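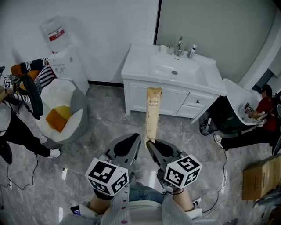

What is the best place in a bathroom to keep spare toothbrushes?
In their unopened boxes, in a drawer or cupboard of the vanity that stays dry. Only the brush in daily use needs to stand out in the open, where the bristles can dry between uses.

Vanity storage

Vanity storage is the keeping of toiletries, spare stock and cleaning items in and on a bathroom vanity, the cabinet that carries the wash basin. The term covers the countertop, the cupboard under the basin and any drawers beside it. It doesn't usually cover mirror cabinets, open wall shelves or linen closets, although goods often move between them.

Layout of the cabinet

A common household vanity has a basin set into or moulded with the top. The space directly under the basin holds the drain trap and the supply lines and is closed off by one or more doors. Drawers, where fitted, sit to one side so that they clear the plumbing. In narrow cabinets the top drawer may be a false front, or may be cut in a U-shape to pass around the trap.

The resulting space falls into three zones. The countertop is easy to reach but gets splashed. The drawers are shallow, fairly dry and suited to small packages. The cupboard is deep and tall enough for bottles, but it is interrupted by pipes and is the first place to get wet if a fitting leaks.

One-piece tops, in which the basin and the counter are a single casting, have no rim where the two meet. They are easier to wipe down than a drop-in basin, whose edge collects soap residue and whose sealant has to be renewed from time to time.

Toothbrush packaging

Toothbrushes are sold in two main kinds of package. The blister pack is a clear plastic shell on a printed card, normally hung from a peg. The carton is a tall, narrow paperboard box, closed by a tuck flap at each end and sometimes left in its natural tan colour with a single line of dark print. Cartons are common for bamboo-handled brushes, for hotel supplies and for goods bought in bulk.

A carton stacks better than a blister pack and can be stood on end or laid flat without wasted room. Its weakness is moisture. Uncoated paperboard swells and softens when wet, and a carton left on a splashed counter will mark at the base and may not close again. Cartons with no window also hide the colour and firmness of the brush, so a household that buys more than one kind should keep the printed panel showing.

Printing on narrow cartons often runs along the length of the box. When the box is stood upright the words read vertically. Laid in a drawer with its long side parallel to the front, the same box reads normally from left to right, and this is the usual arrangement where the drawer is wide enough.

Placement

Spare brushes, dental floss, razors and other small boxed goods are generally assigned to the upper drawer. The lower drawer takes heavier or less frequently used things such as hair dryers, first aid supplies and spare hand towels. Liquids go in the cupboard, upright, preferably in a tray that can be lifted out.

Items left on the counter are normally limited to those used every day:

hand soap
the toothbrush in use, in a cup or stand
toothpaste
one small bottle, such as mouthwash or lotion

A cup should have a drain hole or be emptied often. Water that stands in the bottom of a closed cup leaves a film on the handles of the brushes. Where several people share a basin, brushes are kept far enough apart that the heads do not touch.

Medicines are poorly suited to vanity storage because of the heat and humidity of the room. Many labels call for a cool, dry place, and a bedroom or hall cupboard is the usual alternative. Drain cleaner and bleach should be kept apart from one another and, in homes with young children, behind a latch or in a different room altogether.

Dividers and inserts

Drawer dividers keep narrow boxes from sliding when the drawer is opened. Three types are in general use. Fixed dividers are built into the drawer and can't be moved. Spring-loaded dividers press against the sides and may be set at any width. Loose trays sit on the drawer bottom and are taken out for washing.

The Kodholm tray system is an example of the third type. Its trays are 200 mm long, enough for most boxed adult toothbrushes, and 4 trays fill the standard drawer for which the set was designed. The Grodon insert is a one-piece moulding with 5 channels of unequal width. It holds its position better than separate trays but has to be matched to the drawer, and it leaves a gap at the back of deeper cabinets. Vlček cabinets are supplied with a notched rail along each side of the upper drawer, into which thin cross-pieces are dropped.

Before any insert is bought, the inside of the drawer is measured at the bottom and not at the face, as the face overhangs on both sides. Clear height matters as well. A box stood on end in a shallow drawer will catch on the rail above and can jam the drawer shut.

Stock rotation

Dental associations commonly recommend that a brush be replaced every three to four months, or sooner if the bristles splay. A household of two therefore uses six to eight brushes a year. A full multipack can last much longer than intended if new packages are placed in front of old ones.

The simplest method is to load from the back and take from the front. Stefaniia Kravets, in her household manual Forkska, sets out a stricter version in which the month of opening is pencilled on the end flap of the carton and the flap is kept in the drawer until the brush is thrown out. A brush opened in June would have a flap marked June, and the flaps themselves form the record. Kravets applies the same method to razor heads and water filter cartridges. Her stock list gives every shelf and drawer in the house a number, and the upper vanity drawer is entered as 634 – the first digit for the room, the second for the piece of furniture and the third for the position. Few readers are likely to need that much detail for one bathroom.

Cleaning and upkeep

Drawers are emptied, wiped with a damp cloth and left open until fully dry before cartons are put back. Drawer liners made of paper should be replaced when stained. Rubber or silicone liners may be washed in the basin. Knobs loosen with use and are tightened from inside the drawer front with a screwdriver.

The cupboard floor should be checked by hand for damp, particularly under the shut-off valves and at the slip nuts of the trap. A sheet of plain paper laid under the trap overnight will show a slow drip as a wrinkled patch. Chipboard that has already swollen does not return to its original thickness when dried, and the usual repair is to cut out the floor panel and fit a new one.

See also

Bathroom cabinet
Drawer liner
Medicine cabinet
Paperboard carton
Toothbrush holder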